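Hi, and welcome to the write-up for my equipment planning project. The short title is "What should a second bagging cell cost?" and the long title is on the cover sheet, so I won't repeat it. I'm a second-year student and this was my placement project for the fall term. It started in September with one question from my supervisor: if we wanted another two-arm cell like the one we've got, what would we need to buy, in what order, and what would we regret?

I figured it would take me an afternoon and a spreadsheet. It took the whole term!

## How I got started

My first budget was basically a shopping list. Two arms, two grippers, wrist cameras, a table, done. I sent it to my supervisor feeling pretty pleased with myself and it came back with more red on it than black. No mounting hardware, no cables, no spares, no shipping, and nothing at all for the stuff the robots actually handle (I'd somehow forgotten that a cell for bagging groceries needs bags and groceries).

So I did what I should've done first and spent a few sessions beside the existing cell with a notebook, writing down every single thing I could see that somebody must have paid for.
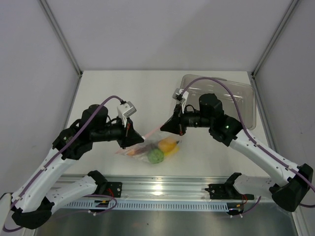

Mounting is the part I'd most underrated. I had it down as "misc. brackets" and given it pretty much the leftover money. But both arms hang off one long aluminum rail across the front of the table, each with its own black bracket bolted on, and everything else depends on that rail being straight and stiff. If I'd bought two separate stands like I planned, the distance between the arms would've been something we had to measure again every time somebody bumped a leg. The rail went into the second draft as its own line, with the brackets listed under it. So did the enclosure. I used to think white walls were for looks, but plain walls are a real purchase with a real lead time, and the corner posts have to come from somewhere too.

Next came the money. My supervisor gave me a ceiling for everything that isn't an arm or a gripper, which were being handled separately (thank goodness). My ceiling was $1,104. It sounds like plenty until you start filling it in.

## The budget, version three

| Item | Supplier | Cost |
|---|---|---|
| Rail, brackets and fasteners | Drorker | $500 |
| Wall panels and corner posts | Brusia | $260 |
| Cables, sleeves and ties | Plavon | $117 |
| Bags, produce and packing props | Local shops | $92 |
| Spare fingertips and pads | Avotiņš | $125 |
| Labels and tape | Local shops | $10 |
| **Total** | | **$1,104** |

Yes, it comes out to the dollar. I'd love to say that was skill, but I took the spare fingertips line and squeezed it until the total worked. More on why that bugs me below.

A few notes on the suppliers, for whoever picks this up after me:

- **Drorker** quotes fast and their rail comes cut to length. They charge extra for drilling, so send them a proper drawing the first time. I didn't.
- **Brusia** was the cheaper of two panel quotes. Ask for the matte finish. The gloss sample I got was awful under the lights.
- **Plavon** sells cable by the metre, and I'd buy more metres than the drawing says.
- **Avotiņš** makes the fingertips and is the only supplier I found with pads in the size we need. They ship in batches, so if you miss one you wait for the next.

## The consumables fight

My biggest disagreement with my supervisor (a friendly one!) was over bags. I wanted to buy the cheapest produce bags going and lots of them. The counter-argument was that a cell for testing bagging should have the kinds of bags people have at home, including the reusable zip style, and those cost a fair bit more each.

I came around after watching more sessions. Thin plastic is a completely different job from a box or a can, and there's no point budgeting for a tidy version of the problem.

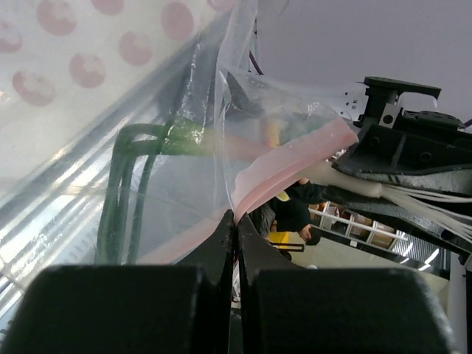 Fingertips ended up being the line I'd change if I had another shot at this. I'd treated them like something you buy once, the way you'd buy a table. Up close, though, one of the fingers pinching that bag already has a worn, greyish, speckled edge, and the housing on the gripper across from it is scuffed along the bottom. I can't tell you how many hours that represents, and I asked, and there's no log. But it's enough to convince me that spares belong in the plan from day one. It also sold me on the better bags: the grip is right at the edge of the film, with that pale pink closure strip running off both sides of it, and I wouldn't want to judge how a cell does on closures using bags that don't have any.

So if you're reading this with a budget of your own to write, please don't do what I did and make spares the line that soaks up the rounding. I'd take money from the wall panels first. You can run with a slightly uglier wall.

## What I'd order first

The order matters more than I expected, mostly due to lead times. My suggested sequence:

1. Send Drorker the rail drawing, with every hole on it.
2. Place the Avotiņš order the same day so it makes the next batch.
3. Order panels from Brusia once the rail length is confirmed.
4. Mount the rail and dry-fit the brackets before buying any cable.
5. Measure the cable runs with string, with the arms at full reach, then go to Plavon.
6. Buy produce last. (I bought mine first. The fridge was not happy.)

Step five deserves a word. On the first cell the purple cables loop up off the wrist cameras and back along the arms, and those loops eat a surprising amount of length. My first cable estimate was a straight line from camera to base, and it would've come up short on both sides. String is cheap, and I used a whole ball of it.

Fake produce came up as well. Plastic fruit lasts forever and you only pay once, so on paper it wins easily. I've split the props line between fake and real, since real fruit has the weight and the give that the plastic stuff doesn't. If the next student wants to compare the two properly, I'd be really interested to read it.

## Stuff I didn't get to

I never priced power or networking. Both were already in the room for the first cell and I just assumed the second would share them, and I should have checked that with someone before writing it down. I also left out labour completely. I know how long I spent on the spreadsheet, but I've got no idea how long assembly takes, and I'd guess that's the bigger number.

Taxes are in the supplier prices. Shipping is in for Drorker and Brusia, and the Plavon order would be picked up. The Avotiņš shipping cost wasn't confirmed when I handed this in, so treat that line as a bit soft.

The spreadsheet is in the project folder with all three versions on separate tabs, including the embarrassing first one. The quotes are in there too, and the Brusia one needs to be renewed before anyone orders from it.

Submitted December 18, 2025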